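Skivetel 2 bedsheet set, queen size: my review after one winter

I bought this set in February, when the old sheets in our bedroom got so thin that I could see the mattress through them. I sew a little and I worked some years in a shop for home textiles, so I look at seams before I look at colors. English is not my first language, please excuse if some word is not the usual one.

The set has one flat sheet, one fitted sheet and two pillow covers. I paid 1,518 for it in the Ellumitz store, and the single flat sheet costs 759 there. So for the price of two flat sheets you get the complete set, and for me this decided it. The next level, the Joltano satin, was above 2,000 and it slides. I had Joltano before and every morning the sheet was on the floor on my side.

The fabric

It is a plain cotton weave, not satin and not flannel. In the first week it felt stiff, almost like paper, and I was a little disappointed. I washed it two times before it became pleasant. Now it is soft but still has some body, so when you pull it flat with your hands it stays flat. In the cold months it is cool when you go in, for maybe one minute. My husband likes this and I do not.

I can't tell you the thread count. The package gives a number but I don't trust these numbers much, every maker counts in his own way. I hold the cloth against the window and look how evenly the light comes through. With Skivetel it was even, with only one thick thread near the hem.

Seams and elastic

The hem of the flat sheet is wide and sewn with short stitches. One corner was not finished well and I had to secure the thread by myself, five minutes of work. The pillow covers have a long flap inside, so the pillow does not come out at night. This is a small thing but many cheaper sets save cloth exactly in this place.

The fitted sheet is the weaker part. The elastic goes only around the corners and not along the whole side. Our mattress is thick, and if I don't push the corner very deep it jumps off. For a normal mattress it will be fine. I think that if you have a topper also, you should take two flat sheets and forget the fitted one.

Washing

I wash at a medium temperature with ordinary liquid soap, no softener. The color went a little into the water the first time, so wash it alone or with dark things. After that nothing. The sheet became shorter by a small amount in length, which I noticed when I tucked it at the foot end. It dries fast on the line, and this I appreciate in winter when everything hangs in the corridor.

Ironing is needed only if you are a strict person. I fold it while it is still slightly damp and put it under the heavy blankets. The pillow covers I iron, because they are near the face.

There are small balls of fiber now where the feet are, not many. My old Hirano sheet had none after three years, but Hirano stopped making the queen size and I could not find it anywhere.

What I would change

Elastic around the whole edge, and a label that says which side is the long one. At night, when you change the bed of a sick child, you turn the sheet three times before it is correct. Also I wish that the pillow covers were sold separately, they become old faster than the rest.

I give it 4 out of 5. I would buy the flat sheet again without thinking, the fitted one only for a thinner mattress.
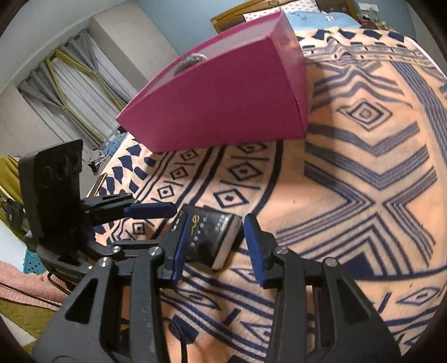
Reply from Skivetel: Thank you for the detailed review. The fitted sheet in the deep size has elastic on all four sides, and it should suit a thick mattress better. We have passed on your remark about the label for the long side.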